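The Last Thing in the Bin

I had promised myself I would be out of the Skevton stockroom by nine, and at 9:15 I was still sitting on an upturned crate with a clipboard on my knees, arguing with a piece of paper.

The paper said 278. My side of the sheet said everything else was where it belonged - labeled, taped, stacked by the door for the move to the Truter building - and there was one line left. Line 115. No description, just the word "small" in somebody's terrible handwriting and a check box with nothing in it.

Now, I'm a person who can't leave a box unchecked. I once drove back to a motel in May to make sure I'd hung up the towels (I had). So I went down the list again, and then I went down the shelves again, moving my lips like a kid learning to read. Packing tape, yes. The good scissors, yes. The stapler that bites, yes, unfortunately. I even looked inside the coffee can where we keep the pens that don't work.

And then I remembered the gray bin. Of course I did! Everything that ever got lost in that place ended up in the gray bin sooner or later. I'd lost an earring to it my first winter, and half a sandwich, and I'm fairly sure the spare key to the Boler cabinet went the same way.

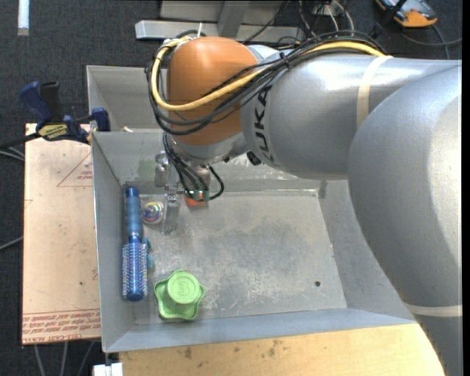

Skevton Stockroom Writers' Circle

It was older than any of us, that bin. The floor of it was all scratches and cloudy spots, and down toward one corner there was a little dark hole I used to worry about. I had a whole theory about that hole. I thought the small stuff went down it at night and came up somewhere nicer - a beach, maybe, or a kitchen drawer in a house with a big family where it would finally get used.

So you can imagine how I felt, walking over there in my socks (my shoes had given up before I did) and seeing a bit of orange-red way down at the bottom. Just a bit. Most of it was hidden, but I knew. You know your own line 115 when you see it.

I didn't grab for it. I stood there with my pencil behind my ear and thought about the new shelves over at Truter, so white and so clean, with nowhere at all for a thing to get lost. Zepeda Movers were coming at dawn. The heater was ticking. I thought, well, you could still make it to the beach if you hurried.

Then I checked the box, very lightly, in pencil, and went to find my shoes.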